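Slip Faults in a Hand-Held Gripper: Cause and Repair
Project report, Ukier group
Monday, January 7, 2019

1. Background

The project used a hand-held two-finger gripper to record picking tasks on a table. The recordings were meant to train the Herrero arm, which carries the same finger design. Each finger has a black pad block with a soft black facing on the gripping side. The operator closes the fingers by hand, and the width of the opening is logged along with the camera view.

The plan called for 4000 recorded grasps. We stopped at 2966. By then it was clear that a fault was present in the recordings and that more of them would not help.

2. The fault

In 291 of the recorded grasps the part moved between the pads after the fingers had closed. We call this a slip. In most cases the part turned a little and stayed in the grip. In 117 cases it was dropped.

Slips were not spread evenly over the project. The early sessions had almost none. The count rose from July on, and most of the drops fall in the last third of the log. We first took this for operator error and repeated the training sheet with everyone who used the tool. The slip rate did not change.

We then looked at the width log. The controller software, Undau, sets the closed width from a zero point taken with the pads touching. If the facing on a pad gets thinner or lifts at one end, the pads touch at a different place and the zero point moves. Undau gave no warning of this. It accepted any zero point within a wide band, and the band had been set before the first pads were fitted.

3. Inspection

The check was done on a bare part of the table with the fingers held open. 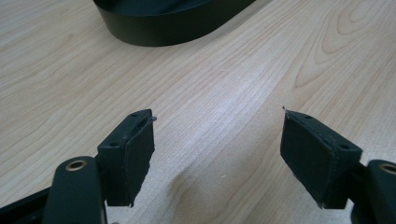
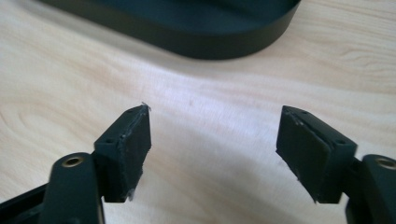
Our inspection sheet covered three things: the linkage, the pad blocks and the pad facings. The linkage was free and had no play that we could measure. The blocks were tight on their screws. The facings were in worse shape, with ragged edges and small pale frayed bits standing out at the upper tip of the left pad. We had listed the pads as good on the previous sheet, which only asked whether both were present.

Thickness was then measured at the tip, middle and base of each facing. Both were thinner at the tip than at the base, the left one more so. With the fingers closed on a flat gauge, contact was made at the base first and the tips stayed slightly apart. Small parts are picked with the tips, so the force on them was lower than the log suggested.

4. Test of the cause

Two changes were tested separately. In the first, the old facings were kept and the zero point was taken again before every session. Slips went down but drops of small parts went on. In the second, new facings cut from Grinda sheet were glued on and the zero point was taken once. Slips fell to the level of the early sessions.

The wear is therefore the main cause, and the wrong zero point made it worse. We cannot separate the two effects fully. The first test was short, and the same operator did all of it.

5. Safety

A drop from the hand tool is harmless, as the part falls a few inches onto the table. The same drop from the Herrero arm is a different matter. The arm moves faster, and a part that slips during a swing can leave the work area. One part did so in a trial run and hit the side screen. There was no injury and no damage. The arm was stopped with the red button and kept out of use until its own facings had been checked.

6. Actions

The closed width band in Undau has been narrowed. A zero point outside it now blocks recording until a second person clears it.

Facing thickness is measured at three points before each session and written on the sheet. A facing is replaced when any edge has lifted or when tip and base differ by more than the limit.

Grasps with a logged slip have been marked in the data set – they were not deleted. Grasps from the last third without a logged slip are still in use, though their width values are in doubt. We tried to correct these values from the wear measurements and gave up, as the wear was only measured once.

7. Open points

We do not know how many grasps a new facing lasts. The glue may matter as much as the sheet, and only one glue was tried. The base ends of the facings also need a closer look, as the block has no lip there to hold the edge down. A drawing for a block with a lip has been started but no part has been made.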